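Laundry Corner: The Folding Table

Every shared building has one table that everyone wants and one that holds the broken lamp. Ours in Neltport has, after much negotiation, been promoted to the first kind. It is for folding, sorting and standing beside with a vacant look while the dryers finish. A few pictures follow, with more opinion than you asked for.
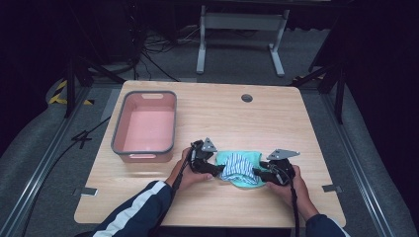 Neltport Household Skills Club
Text and table manners: Sandamali Sheikh

Green cloth underneath, blue stripes on top, and a crease for every day of the month. The striped one is at the stage I call "geography." Folding advice from the Drutov branch is to smooth everything flat before you start, and I'm sure that works very well in Drutov.

The pink basin stays on the left. We have had this conversation. It has handle slots at both ends, so it can be carried off by one person or argued over by two.

Next, the tabletop itself, which gets more compliments than any of our folding. The grain goes off on a long diagonal and then wanders into ovals halfway across, as if it had forgotten what it came in for. I have lined up a great many pillowcases with that grain and every one of them came out crooked.

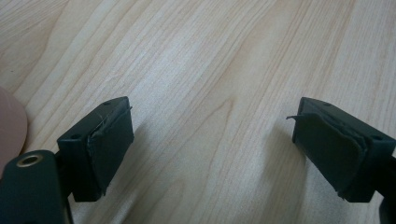
Pale wood, wavy in the middle, clear of laundry.

Enjoy the bare stretch. By 30 minutes into a club evening it is usually under somebody's towels, and the towels are usually under somebody's elbows. Skanville has a rota for this sort of thing. We have sighing.

House rules, such as they are: lift your pile, don't drag it. No mugs. Socks without partners go home with whoever brought them, however strongly you feel they belong to Fiore Street.
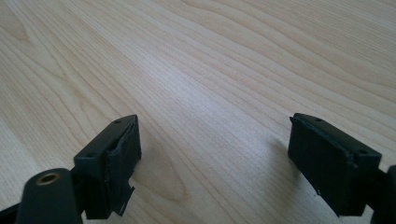 And wipe the top down when you finish, with the grain, using a cloth you have wrung out properly. I keep a spare one on the hook by the door. Fitted sheets are next month, so bring one you don't much care about and a friend with long arms.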